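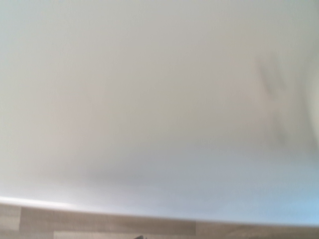 Cream cupboards, white appliance — does it bug anyone else?

kandcombe_phil
Moved in back in June and finally looking at the kitchen properly. The cupboards are an off-white cream and the appliance beside them is a colder, bluish white. Now I can't unsee it. Do I repaint or live with it?

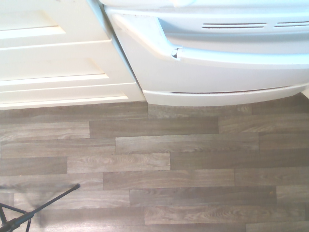
Cupboards on the left, grey-brown floor along the bottom

tassiedave9
Live with it. A whole new kitchen in our street was quoted at 3,000 just for doors. Nice floor, is it vinyl?

kandcombe_phil
Wood-look planks, Plivetti, went down in 5 hours. Love them!

Cherkaoui
Disagree with Dave. Those raised rails are lovely and a cooler white would suit the grey in the floor. Sand, prime, two coats.

tassiedave9
And a fortnight of brush marks in every groove, mate.

zatgate
I'd be more worried about the chip on that curved edge. Mine had one and I filled it with appliance epoxy from the hardware store.

kandcombe_phil
Ha, I'd stopped noticing the chip. Any particular colour of epoxy?

Philomena Ó Néill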